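Setting up your first mixed-bin pick with the Tarora kit

Tudur Jenkins, Peltley

If your Tarora kit has just turned up from Brikurthorpe and you're staring at the packing list wondering where to begin, put the kettle on first. I've now taken the kit through almost 18 of these set-ups, and the first afternoon always goes better if you don't hurry it. You'll need the arm already mounted and signed off by whoever looks after safety on your site — I won't be covering that part.

Step 1. Fix the bin

Stand the two-compartment bin within easy reach of the arm and clamp it on both sides, close to the divider. Give it a good shove with your hand. If it shifts at all, tighten up and shove again, as even a small slip will spoil the calibration you're about to do.

Step 2. Calibrate

Open Tuhumury, the software that comes with the kit, choose New Cell and type in 733 for the camera height in millimetres (measure your own if you've moved the bracket, of course). The routine takes 18 minutes and you mustn't lean on the table while it runs. I have, twice.

Step 3. Fill one side only

Put everything in the front compartment and leave the rear one empty for the arm to place into. Choose things that are properly awkward together: a tape measure, a long box, a bowl, something curved, something with a handle. Let them lean and overlap as they would in real life, and don't be tempted to tidy up.

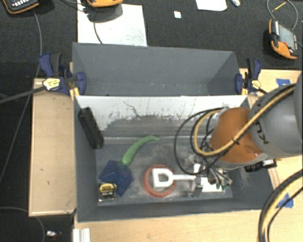
Step 4. Run at low speed

Set the speed slider to its lowest mark, keep a hand near the stop button and press Start. Handles lying over bowls are the tricky ones, and you may want to raise the approach height a touch if the gripper comes in too low. Error 817 means it couldn't settle on a grasp; stir the objects about with the arm stopped and try again.

Step 5. Save your settings

Do this before you change anything else! Go to Cell, then Save As, and give it a name you'll recognise next month.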